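About Us

Hi, and thanks for clicking over to the page most people skip! I'm Danang Sopacua, and I run Skillness, a little laundry and folding school that started at my kitchen counter and now has its own room with a proper table in it.

I should explain how a person ends up teaching other people to fold shirts. Before this I spent years in the back room at Noltus, a uniform supplier, where a hundred polos could come off the truck before lunch and every one of them had to look the same on the shelf. I was terrible at it. My collars flopped, my sleeves poked out the sides, and my stacks leaned like they were tired. A supervisor named Umali took me aside and made me fold the same shirt 60 times in one afternoon (I still have it, and no, I don't wear it). By the end I'd gotten good, and I'd also started liking it, which surprised me more than anybody.

Skillness opened in January with two students, and one of them was my cousin. These days we run small evening classes for shop staff, parents, college kids moving into their first apartment, and anyone whose dresser drawers won't close. We don't do lectures. You get a shirt and a spot at the table, and off you go. 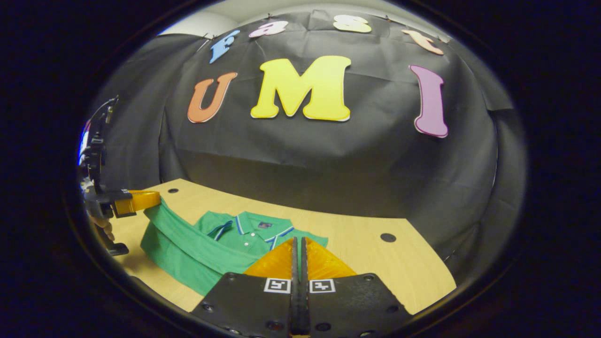

3 min read

Polos are where everybody starts with us. I know T-shirts look easier, but a T-shirt will let you get away with almost anything, and a polo won't. There's the collar, which wants to sit its own way, and there's the placket, which goes crooked the second you stop paying attention. I love a green one with a striped trim on the collar, like the one on the table up there, because the stripes show you right away if the two sides don't match. Fold one side in, bring the sleeve back over itself, smooth it with the flat of your hand - then do the other side and try not to rush it.

The big foam letters on the black cloth get asked about a lot, mostly by kids who want to know if they can have the yellow M. They can't! I like a bit of color over the table, and pale wood with black behind it can look awfully serious on a weeknight.

After polos we move on to sweaters, towels and the dreaded fitted sheet. The sheet class is called Masard, after the street I grew up on, and it has 53 names on the waiting list as I write this. I'm working on adding another night. Please be patient with me - I also do the scheduling, the emails and the sweeping.

If you'd like to join a class, send a note through the contact page and tell me what's giving you trouble at home. Bring a shirt you like, clean please, and wear something with sleeves you can push up.

Danang
Wednesday, May 1, 2019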